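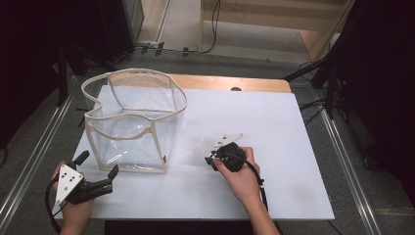
How often should you check a wall-mounted soundbar? I do mine every couple of months, plus once more whenever I've had the telly off the wall or swapped a cable.

My bar is a Maron, hung under the set in the front room on a Fleury bracket, and I've been using the same checklist since I put it up in February. Comments are from Saturday's round. Switch everything off at the wall first, please!

## Bracket and wall

- [x] **Bracket screws tight.** Two on the left had a quarter turn in them. I go by hand here, as a powered driver will chew up plasterboard plugs before you've noticed.
- [x] **Bar sits level.** Fine. It was a touch low on one side last time, and a washer sorted it.
- [x] **No cracks round the plugs.** Old hairline in the paint, same length as my pencil mark, so I'm leaving it alone.
- [ ] **Gap to the telly.** I like 72 mm so the remote sensor isn't blocked. I'm a bit under that since I tilted the screen - needs redoing.

## Cables and power

- [x] **Mains lead not pinched.** All good, and I ran my fingers along the whole length (unplugged, obviously).
- [x] **Plug and adaptor cool after an hour's use.** Barely warm. The old Etasley extension used to get properly hot behind the cabinet, and I binned it.
- [x] **HDMI seated both ends.** Loose at the telly end! That would explain the dropouts during the football.
- [ ] **Cable ties not too tight.** One is biting into the optical cable. I need to snip it and use one of the soft wrap ones.

## Subwoofer

- [x] **Vents clear.** Hoovered out a fair bit of fluff.
- [x] **Feet all present.** Yes, and still grippy on the floorboards.
- [x] **Nothing stood on top.** A plant had crept back up there. Water and amplifiers don't mix, so it's gone to the windowsill.
- [x] **Nothing rattling.** I play a low test tone at volume 17 and walk round the room listening. Only the picture hook buzzed.

## Still to do

Fix the gap, swap the tie, and order a shorter HDMI lead from Brirnau - the one I've got is roughly 200 cm and most of it is coiled up behind the cabinet gathering dust.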